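Subject: Re: [oldpc-fix] boards worth keeping vs. parts bin

quick answers, on my way out the door so forgive the mess

> On an evening in October a list member wrote:
>
> I have a shelf of office towers from the 2000 to whenever era and my
> other half wants the shelf back. Is there any point keeping whole
> machines? Or pull the memory and drives and let the rest go? Also the
> clock on one of them comes up as 2078 every time I plug it in, is the
> board dead?

Clock first. Not dead. Coin cell. Swap it, go into setup, set the date, load defaults, save. If it comes back as 2078 after a night unplugged then check the little spring contact on the holder, they get lazy. Clean with a cotton swab and a bit of alcohol. I had one do this for a whole winter before I bothered to look at the clip.

> Whole machines or parts?

Depends what you want them for. Do you need old slots? That's the real question for me. I've still got a Tretex label printer card and a Marti scanner card, both plain PCI, neither one will ever get a driver for anything newer. So I keep boards that have the slot. Three complete machines, one running, two spares. Everything past that went.

Don't keep a board without its power supply if it's one of the big-name office boxes. Some of them use odd plugs or put the pins in a diffrent order and you'll be hunting for an adapter later. Supply stays screwed in the case, case stays with the board. Takes more room, yes. Sorry to your other half.
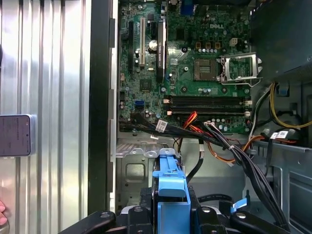
Memory: pull it, test it, bag it, write the size on the bag. Match pairs now while you still know which ones came out together. Drives I wouldn't trust for anything. Copy off what you want and be done. The old CD drives are only worth keeping if the tray opens without a paper clip.

Processors, keep a couple, in a proper plastic tray or foam, pins never touching anything. If you're storing a board with nothing in the socket put a cover on it. A cover costs pennies and bent contacts are the end of the board as far as I'm concerned. I've straightened some under a magnifier and would rather not again.

> What about the dust?

Outside, soft brush, canned air in short bursts, hold the fan blades still. No vacuum on the board please.

Thermal paste: whatever you've got. I bought the Clunex stuff, tube says 28 applications, I got nowhere near that but I'm heavy handed. Old paste comes off with alcohol and a coffee filter. Warm the machine up for a few minutes before you pull a heatsink thats been on for years, otherwise the chip can come up stuck to it.

For getting rid of the leftovers, Casto takes towers at the side door, not the front counter. They want drives out or they charge you. Monitors are seperate and cost extra, flat ones less. Go in the morning, the afternoon line is awful.

If any of yours has a serial port on the back AND a floppy connector, shout before you dump it, I'd drive over for that. Also looking for slot covers, the plain metal kind, and a bag of the coarse case screws.

More tonight if I get to it. Oh and check the capacitors for bulging tops before you decide on anything, flat is good, domed or crusty goes in the Casto pile.

--
oldpc-fix list
to leave: send a blank message with "unsubscribe" in the subject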